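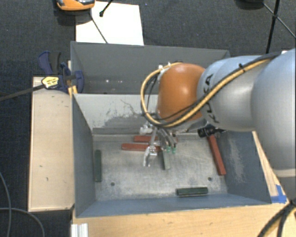

The human arm owes much of its reach to a shoulder that took shape long before our species did. A study led by anthropologist Anisa Sopacua compared 239 fossil and modern shoulder blades, tracing how the joint turned outward as early hominins climbed less. Engineers also place a rounded joint at the wrist, as on the orange one of a KUKA arm, but living wrists carry an older history — eight small bones, inherited from climbing ancestors. The team will examine the Ustier fossils in March.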